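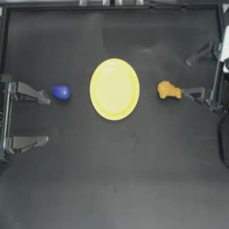 2 食物玩具的收集与归类

2.1 材料来源

本文所说的食物玩具，指供儿童假装做饭、上菜和用餐时使用的仿制食物，不包括能够食用的糖果模型，也不包括餐馆橱窗里的蜡制样品。收集范围覆盖三类场所：幼儿园的角色游戏区、社区玩具借阅室，以及家庭。家庭材料由参与者自行带来，登记后归还。全部材料合计147件，其中一部分在登记时已经脱离原来的套装，无法确认出自哪一家厂商。能够确认来源的套装主要是Priretti和Vitetti两种，前者以蔬菜和面包为主，后者以快餐类食物为主。

套装的完整与否对后面的分析有影响。一件食物玩具在包装盒里时，旁边有同类、有图示、有名称；离开包装以后，它只剩下颜色、形状和表面。幼儿园游戏区里的材料几乎都属于后一种情况。教师会定期补充，旧的不一定撤走，不同年份、不同比例的东西于是混在同一个筐里。一块面包可能比一只整鸡还大，一颗草莓可能和一个苹果同样大小。儿童对此很少表示异议，成人在整理时则常常要停下来辨认，有时拿起来翻看底部，有时直接去问孩子。

登记由两人分别进行。每件材料记录四个方面：主色、轮廓、表面和硬度。硬度用手指按压判断，只分“按得动”和“按不动”，没有使用仪器。表面一栏起初只打算写“光滑”或“不光滑”，登记开始后不久就发现不够用。仿油炸食物的凹凸与仿花椰菜的颗粒都属于不光滑，但前者让人想到外壳，后者让人想到植物的结构，两者混在一栏里会丢掉最有用的信息。修改后的表面栏允许自由填写，之后再合并成类。

餐具不计入上述总数，但同样登记。盘、碗、杯、锅与食物的关系是本文第三节的内容，这里只说明它们作为背景的作用。

2.2 颜色的作用

以往关于假装游戏的讨论多把食物玩具看作“高相似度”的道具，与积木、纸片一类“低相似度”的道具相对。我们认为这种二分过于粗略。同为食物玩具，彼此的相似度差别很大，而且相似之处落在不同的方面。有的颜色对而形状简化，有的形状对而颜色任意。

蓝色的蛋形物是后一种情况中比较典型的。图1中，一只黄色椭圆盘居中，盘内没有东西，宝蓝色的蛋形物和一件炸鸡分在两侧。蛋形物表面光亮，一头较窄，一头较圆，轮廓足以让人说出“蛋”，颜色却与餐桌上的鸡蛋相去很远。炸鸡呈金褐色，外表疙疙瘩瘩，颜色与表面都指向同一种食物。

我们请57名成人参与者为单件材料命名，每人看到的顺序不同。命名时不给选项，也不提示“这是食物”。对蓝色蛋形物，参与者的回答集中在“蛋”这个词上，分歧出在前面的修饰：有人说彩蛋，有人说恐龙蛋，也有人只说蓝色的蛋。少数参与者完全不提蛋，把它叫作沙锤或者扭蛋壳。这些回答有一个共同点，即颜色进入了名称。对炸鸡类材料，几乎没有人把颜色说出来。颜色符合预期时，它不再是需要交代的信息。

这一差别在后续的摆盘任务中也有反映。参与者被要求“准备一份午饭”，可以使用桌上的任何东西。炸鸡类材料通常很早就被放进盘子，蓝色蛋形物则常常留到最后，或者放在盘子以外。有几位参与者把它放在盘边，解释说它像是“摆着好看的”。也有人把它放进盘里，说孩子们不会在乎颜色。两种做法都没有被记为错误，任务本身不设正确答案。

需要指出的是，颜色并不单独起作用。绿色的椭圆形物体在蔬菜旁边会被叫作牛油果或者青柠，在工具旁边则可能什么也不是。蓝色的处境比较特殊，常见食物中蓝色很少，旁边的物体难以给它提供新的解释。Shufen Xiao在讨论玩具厨房的配色时提出过类似的看法，认为蓝色在仿制食物中首先表示“玩具”，其次才表示某种食物。我们的命名结果与这一看法大体相符，只是要补充一点：轮廓足够典型时，“玩具”和“蛋”可以同时成立，参与者并不觉得矛盾。

盘子的颜色也要考虑。深色桌面上的黄色盘子非常醒目，摆盘时参与者的手往往先朝它去。我们在预备阶段试过白盘，后来仍改用游戏区里常见的彩色盘，因为正式材料应当与儿童平时接触的东西一致。黄色盘与金黄色食物之间反差较小，理论上会削弱食物的轮廓。登记者的印象是影响不大，炸鸡类材料靠表面起伏与光滑的盘底区分开，颜色相近反而显得协调。这一印象没有经过专门测量，在此只作记录。

2.3 表面与轮廓

炸鸡类材料是整个收集中辨认最快的一组。它们的颜色从浅黄到赭色不等，表面都有不规则的凸起和凹坑。按轮廓可以再分为块状和腿状。块状者没有固定的上下，放在哪一面都可以；腿状者一头宽圆，一头收细，拿取的位置比较明确，成人和儿童大多捏住细的一端。

同一件材料从不同角度看，归属可能改变。横放时，如果细端被手或别的东西遮住，剩下的部分就是一块轮廓不明的炸物，参与者会说鸡块、炸猪排或者天妇罗。细端一旦露出来，名称马上收窄为鸡腿。图2是一件竖立的鸡腿状材料，上部宽而鼓，左侧轮廓向外凸得不规则，右侧较为平顺，往下收成细腰，末端又略微张开，相当于骨头的位置。整件是芥末黄到金黄的颜色，骨头部分没有另用白色表示。

骨头用不用白色，是不同厂商之间最容易看出的差别之一。Vitetti套装中的鸡腿用白色表示骨端，白色与棕色之间有一道清楚的分界。没有白色骨端的鸡腿只能依靠轮廓。我们原先预计后者的辨认会明显变慢，结果没有出现这样的差别。收细的腰和略微张开的末端已经够用，白色属于重复的提示。相反，轮廓过于规整的鸡腿，即使骨端涂成白色，也会引起犹豫，有参与者称之为棒棒糖或者麦克风。

表面的作用比预想的大。收集中有两件轮廓十分接近的鸡腿，一件表面满是褶皱和疙瘩，另一件只有浅浅的纹路。前者被直接叫作炸鸡腿，后者多被叫作鸡腿，再追问做法时，回答分散为烤的、卤的和煮的。“炸”这个字几乎完全来自表面。换句话说，参与者在命名时不仅说出了食物，也说出了烹饪方法，而做法的信息不在颜色里。金黄色的面包不会被说成炸面包，除非表面也起了疙瘩。

硬度与命名的关系较弱。按得动的材料在手里更受欢迎，参与者拿起后会多捏几下，但名称不因此改变。只有一种情况例外，即材料软到捏下去以后轮廓暂时消失，这时会出现“海绵”之类的回答。多数参与者在命名之前并不触碰材料，只凭看就已经开口。

光照对表面的影响也应说明。粗糙的表面在侧光下会显出深浅不一的斑块，凸起处偏浅，凹处偏深，看上去像油炸后上色不匀的外壳。正面光会把这些差别抹平。命名任务安排在靠窗的桌上进行，窗帘拉开一半，光从一侧来。Hafþór Ketilsson在阅读初稿时建议补做一组正面光的对照，目前尚未完成。

2.4 归类标准

根据以上情况，我们把食物玩具分为七类。分类不按食物种类，而按辨认所依靠的方面。依靠颜色的一类以番茄、橙子为代表，形状只是一个球，换了颜色就换了名称。依靠轮廓的一类以香蕉、蛋为代表，颜色改变以后名称仍然保留，只是要加修饰。依靠表面的一类以炸物为代表，轮廓可以不确定，做法却很明确。其余四类是前三个方面的不同结合，以及必须借助套装才能辨认的零件，例如单独一片奶酪或者一片没有纹路的火腿。

按照这一标准，蓝色蛋形物归入依靠轮廓的一类，块状炸鸡归入依靠表面的一类。鸡腿状的炸鸡同时依靠轮廓和表面，归入结合类。两位登记者对绝大多数材料的归类一致，分歧集中在结合类的边界上，鸡腿是讨论时间最长的一组。

图2 鸡腿状食物玩具，竖立放置

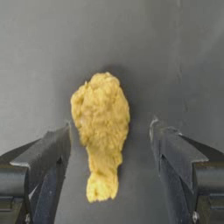

Gunnlaugur Hjaltadóttir不同意把鸡腿放进结合类，她认为炸物应当全部归在表面一类，腿的形状只决定叫“鸡腿”还是“鸡块”，对孩子上菜没有影响；她在游戏区看到的情况是，孩子端出来的都叫炸鸡，客人要的也是炸鸡，谁也没有因为拿到的是块而退回去。她还提出，成人的命名比儿童细，用成人的名称来定类，分出来的可能是成人点菜的习惯。

这一意见有相当的道理。游戏中的名称确实比命名任务中的粗，“炸鸡”一词足以完成点菜和上菜。我们仍然保留结合类，理由有两点。其一，腿状材料在游戏中的拿法与块状不同，孩子会握着细端送到嘴边做啃的动作，块状材料则多半用叉子或者整个捏起。名称相同，动作不同，归为一类会使第四节对动作的分析难以进行。其二，当筐里同时有腿和块时，较大的孩子会区分二者，有时还会为谁拿到腿发生争执。只有一种炸鸡的游戏区看不到这种区分，但不能据此认为区分不存在。

对于用成人名称定类的问题，我们接受批评，并在表述上作了限制。本节的类别只说明成人在没有提示的条件下依靠什么来辨认，不代表儿童的分类。后文凡涉及儿童之处，一律先记录儿童自己使用的词，再注明对应的类别。两者不一致时，以儿童的词为准。例如有孩子把蓝色蛋形物放进锅里，称之为“土豆”，这一段游戏中它就记作土豆，表格里另注“轮廓类”。

Skarphéðinn Bjarnason提出的“替代距离”也可以在这里说明。他用这一说法指道具与所代表之物之间的差异，差异越大，假装所需的约定越多。按照他的设想，蓝色的蛋与鸡蛋之间有一段距离，与土豆之间的距离更远。我们的记录里，把蛋当作土豆时，孩子确实会先说一句“这个是土豆”，把蛋当作蛋时则不说。炸鸡类材料很少得到这样的宣布，也很少被当作别的东西。它在这批材料中相似度最高，用途也最固定。唯一常见的改用是喂给玩具狗，而喂的时候它仍然是鸡。

2.5 登记中的几个问题

磨损会改变类别。番茄掉色以后，有的接近桃子；炸鸡表面的凸起磨平以后，有的接近土豆或者面包。借阅室的材料磨损最重，登记时按照现状记录，不推测原来的样子。同一套装的两只鸡腿因此可能分在不同的类里。Grímur Vigfúsdóttir主张按原样登记，以便与厂商目录对应。我们没有采用这一做法，因为参与者看到的是现状，他们手里并没有目录。

清洗是另一个问题。表面有褶皱的材料容易积灰，借阅室每次归还后用温水刷洗，软质的要晾到次日。有些借阅室因此不再购入仿炸物，改买表面光滑的仿制品。如果这种做法普遍起来，表面类的材料在公共场所会越来越少，家庭与机构之间的差别随之加大。目前的收集量不足以说明这一趋势，只能指出在借阅室的部分，表面类所占的份额比家庭部分低。

比例问题留待第三节讨论。食物能否放进盘子，放进去以后还剩多少空处，都会影响摆盘的顺序。椭圆盘与圆盘在这一点上不同：鸡腿状材料在椭圆盘里多顺着长轴放，在圆盘里则没有固定方向。Stendevska项目提供的餐具中两种盘子都有，下一节的比较以这批餐具为准。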